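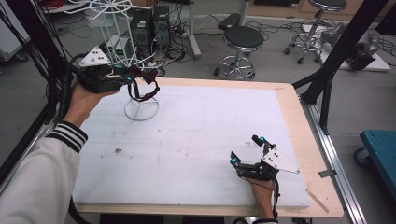

A maroon strap and a wire stand over the foam sheet.

Hello all, and sorry for the gap since the last one. November got away from me a bit, mostly thanks to chapter 14, but I'm happy to say the second Hurnuvora book now has a beginning, a middle and most of an end!

Where I am: 17 chapters drafted, 14 of them revised once. The three left over are the river crossing at Dranside and the two straight after it, and I'd rather send you those together because Tăng changes sides halfway through and I keep moving the moment she does it. Vilém Urban has read as far as the siege and wants more of the grandmother. So do I, so she's getting another scene (possibly two, if the word count lets me).

Money next. I've spent 75 per cent of the grant. The biggest chunk went on Hartmut Kasten's edit of the first half, which was worth every penny, even the page where he'd written "why?" next to every paragraph. The rest was train fares and a week in Trutberg, where I walked the old walls and rewrote the whole escape. I'd had everyone running uphill with a cart. What's left is set aside for the proofread and the map, and I haven't touched it.

Slower than planned: the glossary. I've got names spelt 2 different ways in places and still need to go through book one to see which I used there. The blurb is also late - I've tried it from Tăng's side and from her brother's and don't love either yet.

Next up is the Dranside chapters, then the ending, then the full draft to Hartmut. Could you let me know whether you want the sample chapters as one file or separately? Either is fine with me.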